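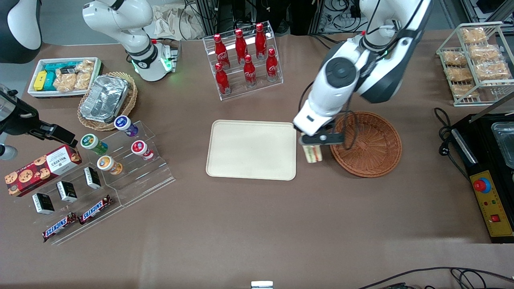
Snack table pick-and-place: 472 demos in, what should I collect next?

Posted by yhon_cuervo

Hi all! Long-time reader, first real build log. I've been teleoperating a two-arm setup on a shop counter task and I'm having way too much fun with it. The job in this batch is "put the sandwich on the beige tray," left arm doing the grasp, with the rest of the counter stocked like a little store (Coke bottles on a rack, Snickers on the steps, bagged pastries, the works). I'm at 472 demos and my goal for May is 1,089.

My question is about clutter. Do I keep the counter this full, or strip it down and add things back later?

Reply from drosico

Strip it down. I'd do 400 clean demos with the tray and the sandwich and nothing else, train, look at the failures, then add clutter. You're asking the policy to learn the grasp and learn to ignore a whole store at the same time.

Reply from lunduvden_lab

Hard disagree with drosico, sorry! We tried clean first on Osimine and the policy fell apart the minute a bottle rack showed up. Keep the clutter and move it between episodes. The wicker basket right next to the tray is a great distractor, because it's another perfectly good place to drop a sandwich. Swap their sides often or you'll teach it "go left of the basket."

Reply from yhon_cuervo

Oh, that's a good catch. I've been shifting the tray a few inches but the basket has always stayed to its right. Resetting both from now on.

Reply from drosico

Fine, but then log the layout for every episode. If you can't sort failures by layout you won't know what to collect next. Also, how hard are you squeezing? Soft bread is nasty. My early Kikuchi runs were full of demos where I'd mashed the thing and kept going.

Reply from yhon_cuervo

Light grip, slow close. I threw out 9 episodes for squashed bread and re-recorded them. Kept the ones where I missed and went back for a second try, though. Was that dumb?

Reply from kikuchi_fan

Not dumb at all, keep those! Recoveries were the best thing in my whole set. Just tag them so you can train with and without.

Reply from lunduvden_lab

Agree on recoveries. And vary where you grab the wedge, thick end and thin end both. Mine only ever learned one corner.

Reply from yhon_cuervo

You people are great. Plan for tonight: basket swaps, layout log, both ends of the wedge. I'll post success rates once I've trained on the new batch.

Reply from drosico

Post the failures too. I still want to see a clean-counter baseline next to it.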